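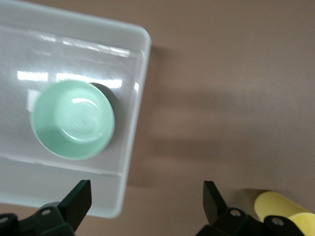
Dalleseck Shallow Sorting Bins

Sonbridge Home & Workroom > Storage > Bins and Trays

We have been selling the Dalleseck shallow bins out of our shop in Flandstead for long enough now that I've stopped being surprised when people come back for more of them. They're simple rectangular plastic bins with rounded corners, low enough to reach into without feeling your way around, and they come as a pair: a milky, see-through one and a second one in color. I keep a pair on my own counter at home (plus another by the back door, if my husband hasn't moved it again) and I really couldn't tell you the last time I put them away in a cupboard.

The way most of our customers use them is what we call two-bin sorting, and it's as easy as it sounds. Dishes and cups go in the clear bin, cloths and other soft things go in the colored one, and whatever is left on the table gets dealt with last. It makes clearing up after a craft afternoon or a big Sunday lunch so much quicker! You stop carrying one cup at a time back and forth to the sink, and the napkins don't end up underneath the plates.

A low side does make a difference. With a deep tub you tend to drop things in and forget them, and a bowl at the bottom of a deep tub is a bowl you'll be hunting for at breakfast. With these you can see the lot from where you're standing.

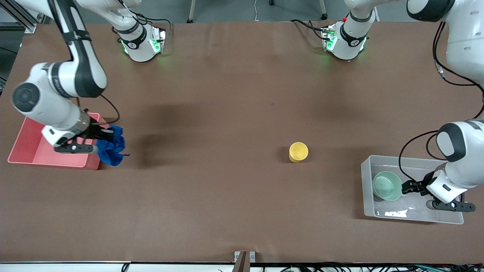 If you have the room, set the two bins well apart, one at each end of the table, and leave the middle open for things you haven't decided on yet. I like to put down plain brown paper first when there's paint or glue about, and then the whole cover can be rolled up and thrown out afterward. On a smaller table, put them side by side with the long edges together and you'll still have space to work.

The pair is sold as item 531, and you can add a set of 4 stick-on felt feet if you're worried about a polished tabletop. Wash the bins by hand in warm water with a little dish soap. Please don't use scouring pads, especially on the clear one, as the glossy floor will show every scratch. A soft cloth is all you want, and if you don't have one we'd suggest the Onyeka blue cloths, which we sell singly or in packs of 9.

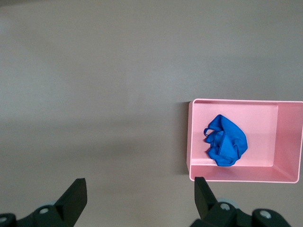 A word about color, as we do get asked. The pink and red shades look different from one room to the next. Under a warm kitchen light you may see something close to coral, and by a north window the same bin can look quite pale, so do have a look in person if you're trying to match something. Unathi Mokgethi at the front counter will happily carry one over to the door for you so you can see it in daylight.

New stock comes in September, and we can put a pair aside with your name on it if you call ahead.

Filed under: Bins & Trays, Table Clearing, Craft Room

3 comments

Marlene: I use mine for sorting baby dishes and bibs. The clear one fits right next to my sink, very happy with it.

T. Oakes: Do the felt feet stay on after washing? Mine came off on one corner.

Sonbridge: Hello, do peel them off before you wash and let the base dry fully before putting on a new set. Stop in and we'll give you a spare!

Contact us | © Sonbridge, Flandstead | Back to top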